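Handheld gripper kits, rent or buy? (Handine vs Mekside)
Robots and Automation > Kit and Services > Reviews

brackenfold
Thread starter

We're trying to decide between the Handine pair on a monthly plan and buying a Mekside set outright. You hold one in each hand, do a job, and the recordings go off to be turned into something an arm can learn from. Our month with the Handines is nearly up and the sales chap has started ringing at teatime.
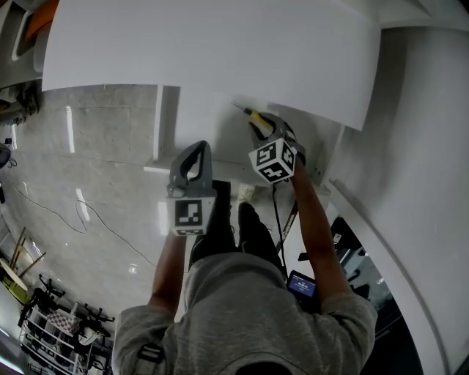
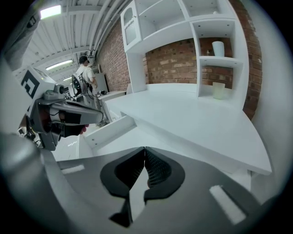

First thing to say about the Handine is that it's a decent bit of kit let down by a price list written by someone who hates customers. The rental is 1050 a month for the pair, the upload service is on top, and the "starter bundle" contains a carry case and a leaflet. On the hardware I have fewer moans. The pads have that gridded inner surface with a rubbery edge round it, and they close to a narrow V in the middle, so I expected thin things to be hopeless. But the jaws will hold a small screwdriver by its yellow handle well enough to get the tip up under a white panel, which is a fiddlier job than anything in their brochure (the brochure is mostly apples). What I can't forgive is the cable. It hangs off the right hand and goes wherever you'd rather it didn't.

So, has anyone had both? And is the Mekside trigger as stiff as people say?

tuppenny_servo

Had both. The Mekside trigger is stiff for a fortnight, after which either it loosens or your thumb gives in. I never worked out which.

The thing I'd look at is the subscription terms. Mekside is yours once you've paid. Handine's agreement has a clause about renewing until 2031 unless you cancel in the right month, and the right month is November, and they don't write to you in October.

brackenfold

I have just read clause 12 and would like to lie down.

gantrygoose

Going to disagree with the general mood. The cable is a feature. I've used the wireless Zindside ones and they drop out whenever somebody uses the microwave. I lost a whole afternoon of drawer opening to a bowl of soup. Give me a wire and let me trip on it.

Also 1050 is not that bad if you're using them every day. It's only dreadful if they sit in the case, next to the leaflet.

tuppenny_servo

@gantrygoose we are not every-day people. We are "somebody booked the kitchen" people.

mossop77

What are the markers like to live with? The cube on the front looks enormous in your first picture. I do mostly cupboards and I can see myself clouting every hinge in the building.

brackenfold

You do clout things. Less than you'd think on open shelves, more than you'd like inside a drawer. I've learned to come in from above with my elbows out, like someone carrying two pints through a crowd. The white cubes show every smudge as well, and Handine's advice on cleaning them is "gently".

For cups I'd say it's fine. For anything at the back of a low cupboard, borrow a set before you spend money.

mossop77

Right, so no good for me then. My whole job is the back of a low cupboard.

gantrygoose

Mekside do a version with the marker set further back. Costs more, obviously. Everything further back costs more.

ferrule

Different angle. I did 15 sessions with the Handines at a client's place in Cáceres and the grip itself never gave me trouble. My wrists did. They're front-heavy, and holding one up at head height for screw work gets old very quickly. The Mekside is heavier on the scales but sits better in the hand. If your jobs are all at worktop level, ignore me. If you're reaching up under things, as in that first picture, hire both for a week and see which arm complains.

brackenfold

That's useful, thank you. My right shoulder has been sending me notes. I'd put it down to age.

tuppenny_servo

Could be both. Mekside's warranty doesn't cover either.

gantrygoose

Has anybody had a straight answer on replacement pads? Handine told me they're a consumable, then told me they don't sell them separately, then sent me a survey about how the call went.

ferrule

You send the whole gripper back and they swap it. Mine took about three weeks. Mekside post you a pair of pads in a jiffy bag with a tiny hex key, and you do it yourself at the table. I've got four of the tiny hex keys now if anyone needs one.

brackenfold

OK, leaning Mekside with the set-back marker, mainly on the pads and on clause 12. I'll ask for a week's trial first and do the overhead stuff on day one while I'm still cheerful. The Handines are going back before the renewal date. Does anyone know if they want the leaflet returned?

tuppenny_servo

They do. Clause 15.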